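Working Surfaces and Backgrounds
Course handout, unit 2: The plain room

In the first unit we spoke about storage. Now we come to the surface on which the work is done, and to the wall behind it. Students often give much attention to the tools and very little to these two things, although both are in front of their eyes for the whole working day.

1. What we mean by a plain surface

A plain surface has one colour and no pattern. It has no printed grid and no decorative edge in the working area. White is the most usual choice, but a light grey is also acceptable. A plain surface is not always a good surface. It can be too shiny, and then the lamp is reflected in it. It can also be too soft, and then it takes marks from every sharp object.

Please compare the two sample boards from the Lovell set before the practical hour. The first is matt and the second is half matt. Hold each one near the window and look at it from a low angle.

2. The wall behind the table

When a person sits at a table, the wall takes a large part of what he or she sees. Shelves, sockets, posters and hooks all ask for attention. For sorting work and for fine assembly, we recommend that the part of the wall directly behind the table stays free.

The colour of the wall should be near to the colour of the table, but it should not be the same. If both are exactly equal, the eye loses the back edge, and small parts may be pushed too far. A slightly greyer wall is enough. With a pale wall and a white top, the line between them is faint but it can still be found.

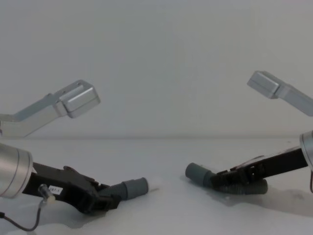
3. Light on the wall and on the top

Even a wall with only one paint does not have one brightness. Usually some part is lighter, and the corners are a little darker. This is normal and does not need correction. A hard shadow in the middle of the working area is a different matter, and the lamp should then be moved.

In the Rorance exercise room the tables have a height of 748 mm and the lamps are set to 300 lux for general work. For fine work this is too low, so please switch on the second row.

4. Keeping the middle free

The middle of the table is for the task. Tools rest at the left and at the right, and they return there after use. In the Kontogiannis reading (page 79) this is called "the open centre". The term is useful and I will use it in the exam.

5. To prepare for the next unit

Draw your own table at home from above. Mark the working area, the resting places and the direction of the light. Write under the drawing which objects on the wall you would remove, and which you would keep. Bring the drawing on paper, A4 size, with your group number in the upper corner.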